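The little arm is finally standing up on its own

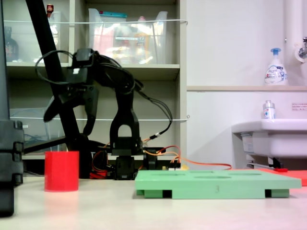
I promised back in the spring that I would write about the arm once it could hold itself up without my hand under its elbow, and September seems like as good a time as any. It has taken far longer than I told my husband it would. (He has been very sweet about it. He asks "how's the elbow?" the way other people ask about your mother.)

For anyone new here, I have been building a small tabletop robot arm at our shared workshop, the one on the second floor above the old Lesura bakery. I'm a retired bookkeeper and not an engineer of any kind, so please don't expect equations! I got the idea after Apolinar Villaseñor gave an evening talk on hobby servos, and I went home that night with a borrowed motor in my coat pocket and couldn't sleep for thinking about it. I named the arm Bukel before I had bought a single screw, and the name has stuck.

The trouble all summer was the sag. Bukel would lift, look very proud of himself, and then sink down an inch at a time like somebody falling asleep in church. I was sure I had bought a bad servo, and I said so loudly and often. Evangelia Margaritis listened to me for a good ten minutes before she asked what I was powering it with, and when I showed her the supply she just put her hand on my arm. It was far too small. Every joint was asking for current at the same moment and none of them were getting enough. I swapped it for a bigger one, ran thicker wire to the base, and the sag was mostly gone that same evening. I could have cried, and I may have, a little.

Mostly gone, I say, because there was still the matter of the shoulder. I had put the horn on one tooth off from center, so the arm thought it was straight up when it was leaning. You take it all apart, you turn the horn by one tooth, you put it all back, and you've turned it the wrong way. I did this three times. On the last go I marked both parts with a dab of my granddaughter's nail polish and that did the trick – I recommend it to everybody, and the cheap glittery kind is easiest to see.

Then there are the cables. I know, I know. Kosmas Pappas has told me twice that I ought to tie them down properly, and he is right, and his own machines are so tidy they make me feel I should go home and clean my kitchen. But every time I tie the gripper cable snugly, the wrist turns farther than I expected and tugs on it, so for now it gets to loop over the top with plenty of slack. I lost one connector to a tight bundle in July and I'm not in a hurry to lose another. If any of you have a way of doing this that leaves room for the wrist to roll, I would dearly love to hear it.

The software has been kinder to me than I expected. Each servo takes a number, and the number is a position, and once I understood that, I started to feel at home. It's only a ledger, really! I keep all my poses in a spiral notebook, with the joint down the side and the position across the top. The elbow's resting number is 722 and I know it the way I know my own phone number. Prodromos Stergiou wrote me a short script that moves from one pose to the next slowly, over 2,000 milliseconds, so that nothing jerks. Before that Bukel went everywhere at full speed and I used to stand well back with my glasses on.

What I'm working toward is having him pick up a plastic cup, carry it sideways, and set it down again. It sounds like so little when I type it out. The gripper is the weak point. The jaws are hard and smooth, and so is a cup, and the two of them don't take to each other at all. I've tried rubber bands, which roll off, and a strip of bicycle inner tube, which grabs nicely but came unglued after one afternoon. Randa Smadi thinks I should try the stretchy tape they put on tennis rackets, and she has left a roll of it in my cubby with a note that says "for the baby."

I did add up the receipts, as you'd expect of me, and I'm at 141 dollars without counting the power supply I bought wrong in the first place. That one is going in the swap box, if somebody has a smaller project that would suit it.

Next time I go in I'm going to redo the gripper pads and start on a fresh page of poses, beginning with the cup close in to the base where the shoulder doesn't have to work so hard. I'll be there most evenings from 7 o'clock on, so if you're local, come up and say hello. The door at the bottom sticks, just give it a good push.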